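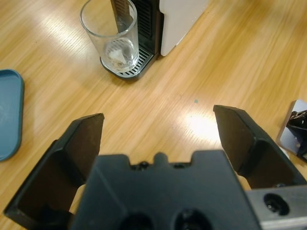 Clear glass on a black drip tray, with window dressing by the wood grain.

Osent: wall texts and print labels from landscape photography shows

README, last touched in May

What you get

Osent is a collection of the words that hang next to landscape photographs. It holds artist statements, room introductions, print labels and the occasional handwritten correction taped under a label. The photographs themselves are not included. If you came for the photographs, the galleries would love a visit.

The texts were typed up from shows at three venues (Rokel, Figueiredo and Enex) by Kwame Issahaku, who also maintains the files and gets the email when something is wrong with them.

Files

labels.csv: one row per print label, with title, stated year, process, paper, edition and whatever else the gallery felt like adding
statements.txt: artist statements, separated by a blank line and a row of equals signs
rooms.csv: room introductions, with the order in which a visitor meets them
corrections.csv: every change made on the wall while a show was open, where I caught it
notes.txt: grumbling, mostly about paper names

All files are UTF-8. Dates are kept as printed, so "early spring" is a perfectly legal value in the year column and your parser should brace itself.

Label fields worth a warning

title: "Untitled" is a title. "Untitled (Fog)" is a different title. "Untitled, Fog" turned up at Enex next to the same negative, and I have kept them apart out of respect for somebody's comma.

process: Copied exactly. "Pigment print," "archival pigment print," "giclée" and "inkjet" may describe the same sheet of paper coming out of the same machine. A column called process_plain folds these together for people who want to count things. Silver gelatin has been left alone.

edition: Usually something like "2/7." Artist's proofs are marked AP. Spreadsheet programs will try to turn 2/7 into a date, and they are very confident about it. Import this column as text.

place: Given only when the label gave it. Photographers guard a good estuary the way other people guard mushroom spots, and "Northern coast" is as close as some of them will let you get. 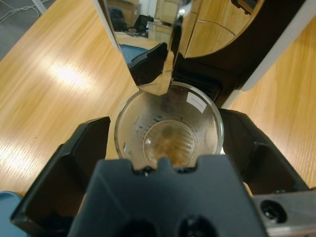 silence: A yes/no flag for whether the statement uses the word "silence," "silent" or "stillness." It began as a joke column and is now the one people write to me about. Captions that say "quiet" don't count, and I'm not reopening that discussion.

How the texts were collected

Rokel and Figueiredo sent their label files, which did not always match what was on the wall. Where they disagreed, the wall won. Enex had no label files, so everything from there was copied standing up, in pencil, and typed in later. Roughly two percent of the Enex labels have a word I couldn't read back from my own handwriting. Those are marked [?].

Line breaks in the statements were dropped. Spelling was left as found, including "desolute," which I have grown fond of.

Known problems

Room order at Figueiredo is a guess for the upstairs gallery, where you can enter from either end.
Translated statements are stored in English only. The originals were often better.
Some statements appear twice because the photographer used the same one for two shows. They stay in, with matching IDs.

Use

Research, teaching and idle curiosity are all fine. Statements belong to the people who wrote them, so ask before reprinting a whole one. For errors, send the row ID and what the label should say. A snapshot of the label helps a good deal, even a crooked one.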